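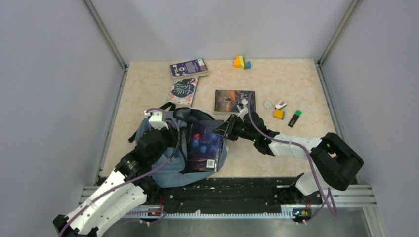

Should schools let children carry less? They should, and the change could start in June, before supply lists go out.

My daughter's list last year had 22 items. She used nine.
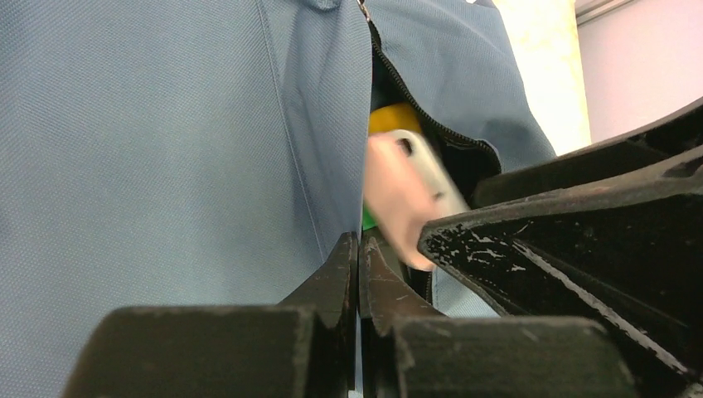 Hiyori Hattori, who teaches fifth grade, keeps one set of books in class and another for home. It cost her school 3,000 dollars - less than the new sign out front. 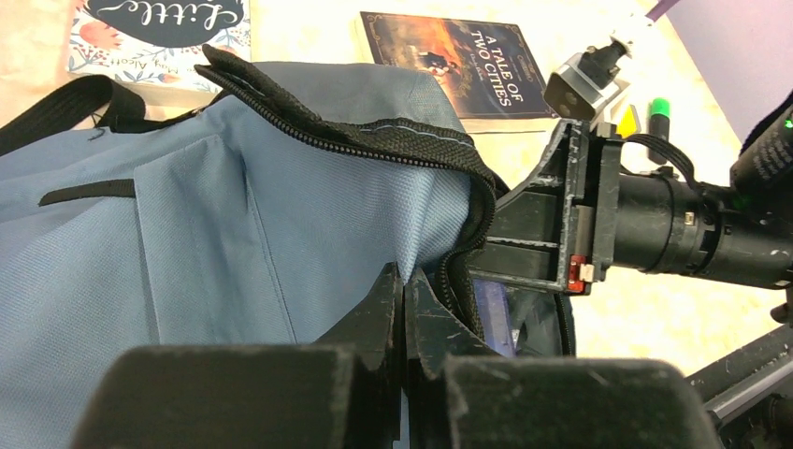

I know budgets are tight. But parents already pay for this in binders that come home blank, and a spare set of math books lasts for years.
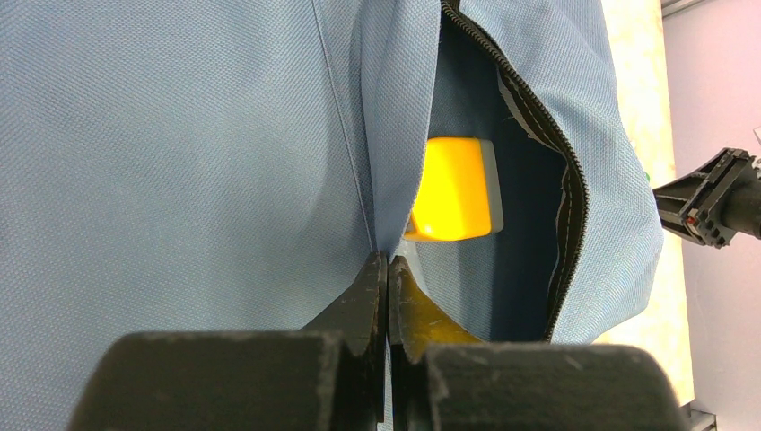 ## What I would cut first

The second binder, the dictionary and the planner. Homework can go on one sheet of paper.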